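# Callavach method

The **Callavach method** is a procedure for teaching two-armed robots from demonstrations made with hand-held grippers. A person carries one gripper in each hand and does the task directly, and the recorded motion is later used to train a control policy. It was described in a report dated 5 November 2020 by the Gevier laboratory, and is best known for a claim about small training sets that has not been firmly established.
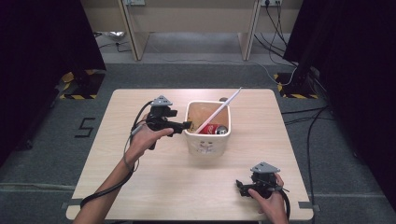
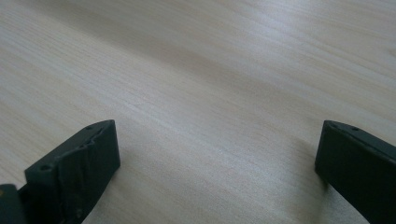 Hand-held grippers at a table, and a view from one of the grippers with its fingers apart.

**Does the method remove the need for a robot during training?**

Only during the collection of demonstrations. Every success rate in the Gevier report comes from trials on a real pair of arms, and the final tuning of grip force was also done there.

## Background

Teaching by remote control is slow, and operators need practice before their recordings are of much use. Hand-held tools were already in use as a cheaper route when the Callavach work began. The report's own contribution is narrower than its title suggests: a rule for throwing out poor demonstrations before training. The rule scores each recording by how smoothly the two grippers move in relation to one another, and drops those below a fixed threshold. The threshold was chosen by hand, and the report gives no account of how.

## Reported results

The laboratory collected 3,000 demonstrations of table-top tasks, of which 2,221 passed the filter. A policy trained on the smaller set was said to do better than one trained on all of them. The tests covered 7 tasks and 117 trials in total, which leaves few trials for any single task. The report gives only the combined score, so a reader cannot tell whether the gain was spread evenly or came from one or two easy cases.

The authors called the filter "task independent". All the tasks, however, were done at one table by people who had helped to build the equipment.

## Criticism

The most detailed response came from the Jarer group in December of the same year. It raised three points:

- The filter favours slow, careful operators, so the gain may come from choosing people and have little to do with smoothness.
- No comparison was made with a set of the same size picked at random.
- Trials in which position tracking failed were left out of the totals, and their number was not given.

The second point is generally thought the most serious. Without a random set to compare against, the result shows that fewer demonstrations were enough for these tasks — it does not show that the right ones were kept.

Gevier replied that a random comparison had been run informally and "did not change the picture". The figures were never released.

## Later use

The filter was added as an option to Apaza, a software package for sorting demonstration data, where it is switched off by default. The notes for the package warn that it tends to discard recordings in which one hand waits for the other, a common pattern in work such as holding a container steady while something is put in it.

No independent repeat of the full study is known. Parts of the recording procedure, especially the way the two grippers' clocks are matched, have been taken up more widely than the filter and are seldom disputed.

## See also

- Learning from demonstration
- Two-handed manipulation
- Data filtering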